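The Dindcombe Round

The series called it a tribute car. Neelam Rawat called it a paint file, which was closer, as the car existed on a server and nowhere else.

"It honors the Jincombe mechanics," said Girish Nigam, who ran the team's money. "Read the release."

She had read the release. It said "honor" three times and "Zelleck" five. Zelleck made brake fluid and had paid for the doors, the hood and most of the roof. The mechanics had a strip along the sill, in letters you could read only if the car was upside down.

"Has anyone asked them?" she said.

"They're thrilled."

"Who told you that?"

Girish looked at his phone.

The online race was 20 laps of Dindcombe, a track Neelam had driven for real and never liked. She sat in her kitchen in a seat bolted to plywood, with her headset on and her elbow against the refrigerator. On the voice channel Manon Arsenault, her engineer, was reading out tire temperatures as if there were tires.

"You start twentieth," Manon said.

"Out of?"

"Don't ask."

By lap six she was eleventh, mainly through staying on the road. Aníbal Benavides, who had two real titles and a great deal to say about both, went backward into a wall at Shearer corner and blamed his internet. The commentators believed him. They believed everyone. There were 1,265 people watching, and the release would say 2,000. 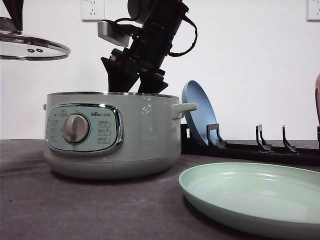
The Bear pot, with the knob on the front.

"Are you eating?" Manon asked on lap fifteen.

"No."

"I can hear a spoon."

She finished ninth. Girish called before she had the headset off to say that Zelleck was delighted, and that they wanted the design on the real car in April, if there was a real car in April.

"And the names on the sill?"

"We may need that space."

Later a message came from Ermira Kneževič, who had built gearboxes at Jincombe until they locked the gates. She had watched all of it, she wrote. Which one was you?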